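Larch seedlings from the May sowing, keep or cull?
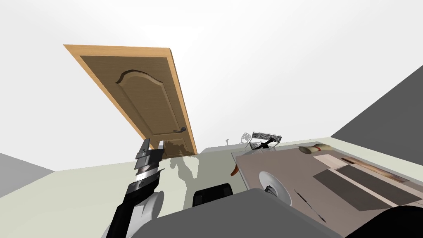 larchbank
Posted August 27, 2019

I sowed 500 European larch seeds in May in root trainers and have 471 seedlings standing now. The seed was from Grarkela, their upland mix. I soaked it overnight, gave it four weeks in the fridge in damp sand and then sowed straight into a bark and peat mix with a little grit on top.

Most of the seedlings are fine. A good part of them, maybe one tray in five, are short and have a purple look to the needles. The rest are green and have put on proper side shoots. I have room in the nursery bed for all of them but I don't want to spend two years weeding around trees that will never amount to anything. Would you line them all out in spring or pull the small ones now?

The site they are going to is a north slope above the house, thin soil over shale, bracken in places. It was spruce until it was felled.

mossy_stump
Purple needles this late in summer usually means they are short of phosphorus. It can also be cold nights but I doubt you have had many of those yet. What are you feeding them?

larchbank
Nothing so far. The mix had a slow release feed in it, the Plimov granules, at the rate on the bag.

mossy_stump
Then the small ones may just have drawn a cell with hardly any granules in it. It is hard to mix evenly in a barrow. I would give the weak trays a half strength liquid feed now and stop by the middle of September so they can harden off. Don't pull anything yet.

tamarack44
I disagree. I grade hard at the end of the first season and always have. A seedling that is half the height of its neighbor in the same tray is going to stay behind it, and you will be carrying it in the bed and again on the hill. Larch wants full light. Once the big ones get over the top of the small ones that is the end of the small ones anyway.

With a germination rate like yours you can afford it. Keep the best 4 trays out of every five and compost the rest.

mossy_stump
They are only over the top of each other if you line them out mixed. Put the small ones in their own row.

tamarack44
Then you are weeding an extra row.

kettle_hollow
I have done it both ways. In my bed the runts from the first year mostly caught up by the end of the second if they had been held back by something simple like a dry cell or a lack of feed. The ones that were weak with no obvious cause stayed weak. So I would look at the roots before deciding. Tip out a few of the purple ones and a few green ones and compare. If the roots are white and reach the bottom of the cell, keep them.

larchbank
I tipped out six of each this evening. The green ones have roots all the way down and a good few side roots. Four of the purple ones have roots to the bottom too, but thinner. The other two were brown at the tips and the mix in those cells was soggy.

kettle_hollow
Brown and soggy is drainage. Are those trays sitting on a flat surface?

larchbank
Yes, on a sheet of plastic on the ground. The other trays are on slatted bench tops. I had not connected the two until now. Nearly all the purple ones are in the trays on the plastic.

kettle_hollow
There is your answer. Root trainers need air under them so the roots prune themselves at the bottom. Get them up on battens or upturned crates and let them dry a bit between waterings.

tamarack44
Fair enough, that changes it. I would still throw out any with brown roots. I don't like taking a root problem into a clean bed.

mossy_stump
Agreed on that. Lift them first, then feed once they have dried out a little. Feed won't do much in waterlogged mix.

fernwood_d
Different point. Is European larch the right choice for that slope? I planted it on shale at Gunn and lost a lot of leaders to late frost. The hybrid on the same ground did better. Mine were 30 inches high at two years and flushed too early both springs.

larchbank
The slope faces north so they should be slower to flush. There is a stand of European larch across the valley at Fokine that looks healthy and I was going by that. How low was your ground?

fernwood_d
Bottom of the slope, more or less, with a hedge below it. The cold air probably had nowhere to go. The ones higher up were less affected.

tamarack44
That's a frost pocket, any larch would struggle there. I wouldn't blame the species.

fernwood_d
The hybrid was in the same pocket. I'm only saying what I saw.

mossy_stump
What about the bracken? It worries me more than frost. When it falls over in autumn it flattens small trees. If you plant at two years they should be tall enough to stand up to it, but you will need to cut or bruise it twice a summer for the first few years.

larchbank
I cut it in June and again this month and it is thinner than last year. I'll keep at it. The trays are up on battens now and the brown-rooted ones have gone on the heap. I'll feed the rest next week and line the small ones out in a row by themselves in spring.

kettle_hollow
Label the row. You'll want to know which they were when you come to lift them.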